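Progress report to Hultell, household chores project, June

Hi all,

It's report time again, so I'll start with the thing you keep asking me on calls: can it do the laundry yet? Part of it, on a good day, in a house it already knows. That's further than we were in the winter, and I'm pretty happy about it, but please don't let sales put it on a slide.

We now have 555 recorded runs from lived-in homes, up from the 98 I reported last time. Most of the jump comes from dropping the mock apartment. I know you paid for that apartment, and I'm sorry, but the robot got great at the mock apartment and useless everywhere else. Real homes have rugs at odd angles, sandals by the door, and laundry hanging exactly where the sun blinds everything.

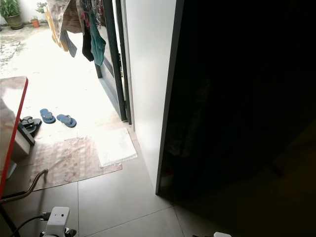
Bright doorways are still our worst problem. When the exposure settles for the indoor floor, the courtyard washes out, and dark clothes against a glare turn into one big blob. The Trelterov vision update helped with colored garments (teal and pink are easy now, hooray!) and did very little for black ones. I'd like to spend July on this and leave folding alone for a while.

Floor pickup is going better. Flip-flops lying flat are fine. Sandals piled on each other take 8 tries on a bad day, and then the robot sets them down somewhere nobody would want them. Rugs we can spot but not straighten - the grippers pinch a corner and the whole thing bunches up. Mats are the same story, only smaller.

Taking clothes off a line is where I was too optimistic. When things overlap, a pull on one brings down its neighbor, and we have no good way to tell which cloth is on top. The Oten team has a simulator for this and has offered us access. Đàm wants to keep collecting by hand. I lean toward doing both, with most of the hours going to Đàm.

On money: we're under budget except for cables, which wear out at the wrist far faster than I planned for. I need another 3000 dollars for spares before the next round of home visits. If you can approve that by the end of the month, we won't lose any sessions.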